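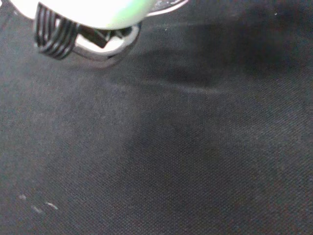 A ribbed finger and its mount over the bench cloth, as the wrist camera gets it.

Zividstead publishes its first gripper and camera comparison for glassware work

VIRNBY, October 3, 2021 – I run the test bench at Zividstead, and I've been allowed to write this one myself, so it's going to be a bit chattier than our usual announcements. We have finished the first round of Prorisico, our project comparing gripper fingers and camera positions on small laboratory glassware, and the results are free to download from today. There are 637 logged attempts in there, the ugly ones included!

Prorisico began with a complaint from our own customers. They could find plenty of payload figures and opening widths, and very little on what happens when you ask a two-armed robot to deal with a test tube, a rack you can see straight through and a funnel that weighs next to nothing. We sell advice on this sort of purchase and we couldn't answer properly either, which was embarrassing. So in August we cleared a bench in the Virnby workshop, covered it with black cloth and got on with it.

What we compared

Two sets of fingers went through the trial. One was the ribbed, flexible kind that wraps a little around whatever it closes on. The other was the Dudás pad, a plain, stiffer finger we have used on our own jobs for a long time and know rather too well. Each set had a go with three camera arrangements: head camera alone, wrist camera alone, and the two together. Every combination got 60 attempts at the basic pick before we let anyone change a setting, and I'm very glad we stuck to that, however much we itched to fiddle. The remaining attempts were spread over the harder jobs, and the download lists them one by one.

The bench itself is nothing fancy. Clear acrylic rack with five holes, glass tubes, a small flask on a cork ring, a plastic funnel in its neck, some white powder and a little clear spoon. I'd urge anyone repeating this to use a cork ring. We tried an early batch with the flask standing straight on the cloth and spent most of the time putting it upright again.
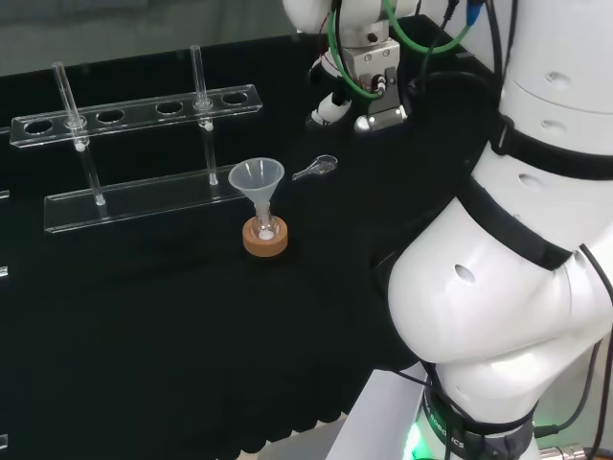
How the fingers got on

On round glass the ribbed fingers were the clear favourite. They forgive a poor approach – if the arm arrives a few millimetres off, the finger gives and the tube settles into it. With the stiffer pad the same mistake tended to push the tube sideways in its hole, and then the next attempt started from somewhere worse. Out of 200 tube picks shared equally between the two sets, the ribbed fingers needed far fewer second tries.

I was ready to call it there, but the spoon spoiled things. It's thin, it lies flat, and a soft finger that's so obliging with a tube just folds when it meets the table. The Dudás pad could get down beside the handle and pinch it. It did better with the rim of the funnel too, where you want a definite edge and not a hug. Several of us changed our minds in the same afternoon, and a couple changed back once we moved on to plastic bottles.

Bottles were good fun, by the way. A clear bottle on its side wants to roll, so the finger has to come down close to the middle and close evenly. Soft fingers coped nicely with that, stiff ones were fussier about the angle. We logged 76 bottle attempts and I would happily have done more if the bench hadn't been booked.

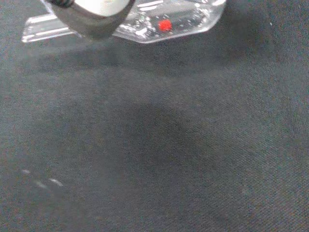 How the cameras got on

Transparent things are horrid for cameras, no surprise to anyone reading this. What I hadn't expected was how differently the two positions would go wrong. The head camera takes in the whole bench, so it's very good at telling you where the rack is and whether a tube is in the second hole or the fourth. It struggles once an arm leans over the job. The wrist camera has the opposite trouble: lovely detail of the cloth and whatever is near the fingers, no idea where it is on the table, and a great soft shadow from the gripper spreading over half its view.

Using the two together was best for almost everything. It was slower, though, and on the simplest tube picks the extra time bought us very little. If your budget stretches to one camera and your bench stays put, I'd start with the head position. If your parts turn up in odd places, think harder about the wrist.

Lighting deserves a mention as well. We began with one bright lamp and got hard glints along every bit of glass and plastic, which the software kept treating as edges. Turning the lamp towards the wall calmed that down a good deal. The black cloth helped the clear plastic to stand out, but it collects lint like mad, and tiny white specks show up beautifully in a wrist view. Keep a lint roller by the bench.

The funnel was the job that divided us most. It sits loosely in the flask, it's pale and half see-through, and the arm has to clear the rack on the way in.

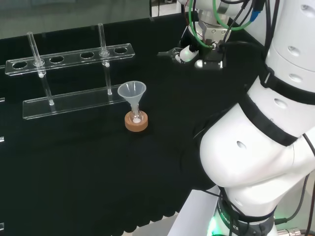 My own preference was to bring the gripper in from behind and above, well away from the tubes, and only then come down. It adds a few seconds to each attempt. Two of my colleagues favoured a lower, quicker path from the side and their timings were better than mine, I'll admit, though they also had to re-seat more tubes. Both paths are in the download with their settings, so do please pick a side.

What you can download

The Prorisico pack has the full attempt log, our scoring sheet, the bench layout with measurements, and notes on finger wear and camera mounting. Controller settings are included for all six combinations. You may use the lot for your own trials, and if you publish anything we'd like a mention.

Next round

We'll be looking at controllers this winter, keeping the glassware and the bench layout as they are. Suppliers who would like a set of fingers included can write to us before the end of November. We pay for the hardware we test and we send it back to no one for approval before the numbers go out.

About Zividstead

Zividstead is an independent automation consultancy and test workshop in Virnby. It helps small laboratories and manufacturers choose, try out and install robot arms, grippers and cameras.

Press contact: the test bench team, Zividstead, Virnby. Visits to the workshop can be arranged by appointment.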